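Open day, Girkelcombe site: speaker notes

Slide 4. Welcome the Menitz group. Exits, then the rule on standing behind the yellow tape while the arms are powered.

Slide 5. Towel task. Two arms, one towel on a wall bar. Cloth has no fixed shape, so the grip points are worked out afresh on each run. Training set: 1193 runs, of which 287 were held back for testing. Pause for questions on lighting.

Slide 6. Live run. Stand left of the screen. Say when the arms go live. If the run stops, read out the fault code and go to slide 7.

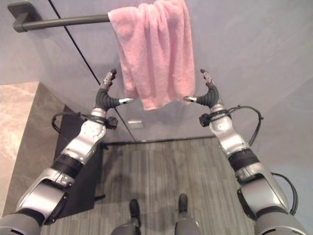

Slide 7. Costs and the July trial at Torkau. Keep to four minutes, then hand out the forms.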